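Harneo

Tracking and episode tools for hand-held gripper recordings

Harneo turns head camera video and gripper logs into episodes that a policy can be trained on. It finds the marker blocks on the two grippers, works out a pose for each one in every video frame, lines those poses up with the finger opening readings, and cuts the result into episodes. It does no training and has no robot driver. For playback on an arm, use Sima.

Release of 19/10/2019. Python 3.6 or later. Tested on Linux only.

What is in the set

The sample set is called Randov, after the workshop where it was recorded. It holds 3259 episodes, all made by people holding one gripper in each hand. Most of the tasks are on household appliances: drawers, lids, flaps, knobs and hoses. Each episode has:

- head camera video
- left and right gripper pose, in the head camera's coordinates
- left and right finger opening
- a task label, typed in by the operator before starting
- a quality flag (see below)

Poses are stored relative to the head camera because there is no fixed camera in the room. If you want them relative to the start of the episode, run the rebase tool first. It uses visual odometry from the head video and will drift on long episodes, so check the drift column in the output before you trust it.

How tracking works

Each marker block has printed patterns. The tracker looks for any pattern it knows and solves for pose from the corners. When it can see two patterns on the same block it solves them together, which removes most of the flips you get from a single small square. When it sees none, the pose is carried forward from the last good one using the gripper's own motion sensor, for at most 300 milliseconds. After that the pose is written as missing. We do not fill it in.

The patterns on the left and right blocks must be different. The mapping from pattern to hand is in hands.cfg, and mixing the two up is the most common setup mistake. The episodes load without complaint and the arms come out crossed.

Drawer tasks are where most of the tracking work has gone. The holding hand is often low and off to one side while the other one reaches in, and the solver has to keep both at very different distances from the camera.

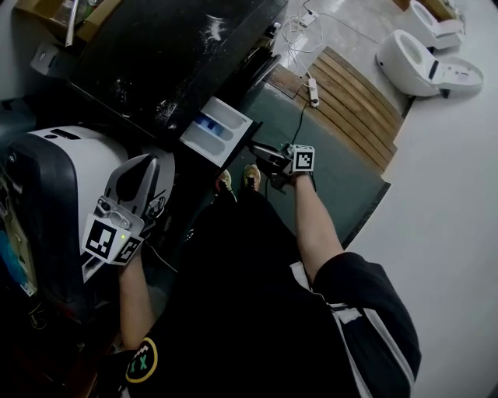
Parisa Ebrahimi wrote after trying the August build that the carry-forward limit was too generous for pulling tasks. Her point was that a drawer which sticks and then lets go moves the hand faster than the motion sensor integration can follow, so the last few carried poses lag behind the hand, and a policy trained on them learns to pull late. She asked for the limit to be set per task, with carried poses marked as such.

Both are now in. Set carry_ms under the task name in tasks.cfg. Carried poses have a 1 in the carried column, and the loader can drop them with drop_carried=True. The default stays as it was, so old exports can be repeated.

Quality flags

ok - both grippers tracked through the whole episode
gap - at least one missing stretch in either hand
swap - left and right changed places at some point, needs a look
clock - video and gripper logs could not be lined up

Of the episodes in Randov, 207 are flagged swap. They are left in on purpose so that you can test your own filters. The loader skips them unless told otherwise.

Known problems

Shiny black panels sometimes reflect a marker, and the tracker may pick the reflection. The solver rejects a pose that would put the block behind a surface it has already seen, but this needs the depth option, which is slow.

Pale floors push the exposure down and the marker edges get noisy. Fixing the exposure by hand before recording works better than anything we can do afterwards.

Clock matching needs both grippers to be opened and closed once at the start. Episodes without this get the clock flag.

The viewer crashes on episodes shorter than 4 frames.

Converting from Uren

Logs in the older Uren format can be read with the convert tool. It keeps the task labels but not the quality flags, so run the flagging step again afterwards. Finger opening in Uren is stored as a motor angle - you will need the calibration file that came with the gripper.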